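Linen and Towel Drive Returns in July

Plarnton Shelter Network
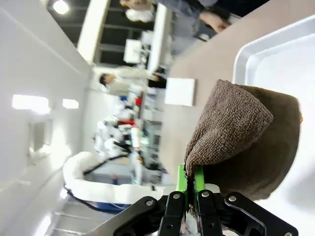
The summer linen drive opens the first week of July and runs through the end of the month. Last year the drive brought in 790 items, and most of them were in use at our three houses by the fall. The family house on Gosling Street goes through bath towels faster than anything else, so towels are at the top of the list again.

We can take bath towels, hand towels, washcloths, twin sheets, pillowcases and light blankets. Used items are fine if they are clean and have no holes. Color does not matter. We cannot take pillows, mattress pads, electric blankets or anything with a strong perfume smell. Please wash everything once in plain detergent before you bring it in.

Drop-off is at the side door of the Gosling Street house, 9 a.m. to 4 p.m. Ring the bell and wait, as it can take a few minutes for someone to get downstairs. If you have more than two large bags, call Tracey Furnival first so she can clear space in the hall. She can also arrange a pickup within the town limits.

Twin sheets are the other big need. The upstairs rooms have 67 beds between the three houses, and each one should have two full sets. We are short 78 fitted sheets. Flat sheets we have plenty of, so please send those only as part of a set.

Kai-wen Hsueh is looking for people to sort and fold in the evenings, starting at 6 p.m. No sign-up for the whole month is needed. One evening helps. Children 12 and over may come with a parent.

Towels too worn for the houses go to the county animal shelter, which uses them for bedding. Amber Penrose makes that run at the end of the month and has room in her van for one more helper.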